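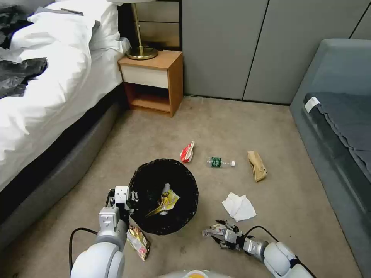

Tirneo Brings Back the Carbon Steel Skillet, Made in Tustton from Start to Finish

TUSTTON – Tirneo, the cookware maker known for its saucepans and roasting trays, is adding a skillet to its range for the first time in years. The new pan is called the Fandelus, it is pressed from a single sheet of carbon steel, and it goes on sale in April through the company's own shop and at kitchen stores that already carry the Tirneo line.

The Fandelus comes in 2 sizes, one suited to eggs and pancakes and a larger one for family meals. Both have sloped sides, a flat cooking surface and a long steel handle held on with three rivets. There is no coating of any kind on the pan, so it can go from the burner to a hot oven, under the broiler or onto a charcoal grill.

"We have wanted to make this pan for such a long time," said Meifang Ye, head of product at Tirneo. "Carbon steel heats up fast, it browns beautifully, and it gets better the more you cook in it. I have had one of the early ones on my stove at home all winter and I reach for it every single morning. My kids have started asking for fried rice by the pan it was made in!"

Carbon steel is lighter than cast iron of the same size and can be made thinner, which lets it react more quickly when the heat is turned up or down. Like cast iron, it needs to be seasoned, meaning that a thin layer of oil is baked onto the surface. Every Fandelus leaves the factory already seasoned with grapeseed oil and is ready to use after a rinse and a wipe.

Getting that first layer right took most of the development time. Glenys Pilkington, who runs the finishing room, tried one oil after another and a long list of oven settings before she was happy with the result.

"Too much oil and it goes sticky, too little and you get patches," Pilkington said. "We ended up wiping the pans down until they looked almost dry and then giving them 40 minutes in the oven, letting them cool, and going again. When the first full rack came out that even bronze color, the whole room cheered. I may have cheered the loudest."

The handle was another point of long discussion. Early versions sat too low for cooks with larger hands, and a steeper angle made the pan hard to fit in a home oven. The final shape was drawn by Guangming Ren, working with the toolmaker Lammers, and has a shallow curve and a rounded underside. A hole at the end lets the pan hang from a hook. The larger size also has a small helper handle on the far side, which makes it much easier to lift when full.

Before the design was settled, Tirneo lent pans to home cooks and small restaurants in and near Tustton and asked them to write down what they made. The company collected 817 meal notes in all, from grilled cheese to whole trout. Several changes came straight out of those notes, including a slightly wider rim for cleaner pouring.

"People were so generous with their comments," said Gleice Vieira, who read every one of them. "Someone drew us a little diagram of how bacon fat dribbled down the outside of the pan. We passed that around the workshop and the rim was changed soon after. And the recipes! I have a folder full of them now – cornbread, potato cakes, a plum tart that I've made 7 times."

Some of those recipes appear in the booklet packed with each pan, next to plain directions for washing, drying and re-seasoning. The booklet also covers the things new owners ask most often, such as what to do about a rust spot (scrub it off, dry the pan over low heat, rub in a little oil) and whether tomato sauce is a problem. A quick sauce is fine, though a long simmer will strip some of the seasoning, and a stainless steel pan is a better pick for that job.

The Fandelus works on gas, electric and induction stoves. It should be washed by hand and kept out of the dishwasher. Lids from Tirneo's existing saute pans fit both sizes.

Cooks who would like to try the pan before buying can visit the Tirneo shop in Tustton, where Kaiwen Wei will be cooking on it during opening hours throughout the launch month. Visitors are welcome to bring their own carbon steel or cast iron pans, from any maker, for free advice on bringing back a worn surface.

About Tirneo
Tirneo designs and makes pots, pans and bakeware for home kitchens. Its workshop and shop are in Tustton.

Press contact: Gleice Vieira, Tirneo press desk. Sample pans and recipe booklets are available to food writers on request.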